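Canance Project: Speaking Up at Work and at Home
Progress report to the Varma Fund, second period
Prepared by Kjell Åberg, project lead
6 October 2021

You asked for fewer adjectives this time, so I'll begin with the numbers. The grant paid for a year of evening discussion groups on everyday put-downs: the jokes, nicknames and little remarks that women hear on the job and at the dinner table and are then told they misheard. We planned for 200 people to start the course this year. So far 66 have started, and 20 have reached the last session. I had hoped to write a bigger number in that second blank, and I did try staring at the attendance sheets for a while.

What slowed us down

The spring groups in Zondov were supposed to meet in the library. The library changed its evening hours, told us by letter, and sent the letter to our old address. We lost most of a month. The Cirko groups started on time but drew hardly any men, and half the course is written for them. Our flyer asked, in large type, "Do You Talk Down to Women?" Few men felt personally addressed. The new flyer says "Better Conversations at Work," has a cup of coffee on it, and filled two groups. I have mixed feelings about this and a full sign-up sheet.

The other delay was the workbook. The first draft had a chapter called "Frameworks of Verbal Diminishment." One of the women in the Zondov group read the title out loud, slowly, and then asked if we meant being called sweetheart in front of customers. We did mean that. The chapter has been renamed and is now four pages long, down from nineteen. 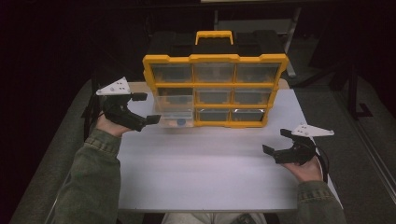
The second session is still the strongest part of the course. Everyone writes down a remark that stuck with them, unsigned, with the year they heard it if they remember. The slips get sorted by where the remark was made: work, family, school, street, doctor's office and so on. I've come to think of people's memories as something like that yellow-and-black organizer, nine clear drawers with almost all of them shut, and one at the bottom left pulled out with something small and blue in it. People arrive sure they have nothing to write. Then one drawer slides open. A retired bookkeeper wrote down a comment on her legs from a boss who has been dead for years, and she could still tell us what was on his desk.

Men in the room mostly go quiet at this point. Some of them get defensive first and go quiet later. We used to fill that silence with a slide. We have dropped the slide.

What people told us

Those who finished were asked one open question: has anything changed in how you talk to people, or how you let them talk to you? A few answers, with permission:

"I told my brother-in-law to use my name. He has used it every time since, in a very sarcastic voice. I'm counting it."

"I didn't know I called the women on my crew girls. My wife knew."

"No change. Good cookies."

We don't claim that a handful of answers proves anything. People who stay to the end of a course tend to be the ones who like it. We would like to call those who left early, and have budgeted phone time for it in the next period, though I don't expect to enjoy those calls.

Money

Spending is under plan, mainly on account of the groups we didn't run. The one overspend is printing, at $1,507, which covers the workbook, the workbook again, and the flyers. The first batch of flyers is in my office if anyone at the Fund has a use for them.

Next period

Four new groups will run before the end of December, two in each town. Two will be mixed, one is for women only, and one will be held at a bus depot during the shift change, at the drivers' own request. Child care will be offered at all of them, as it was the most common thing people asked for and we should have had it from the start.

We will not reach the original target this year. I would ask the Fund to let us carry the unspent meeting costs into next year and to judge us on people who finish, a smaller number and a harder one to get. A revised schedule is attached, along with the renamed chapter. Comments on either are welcome, and adjectives are fine.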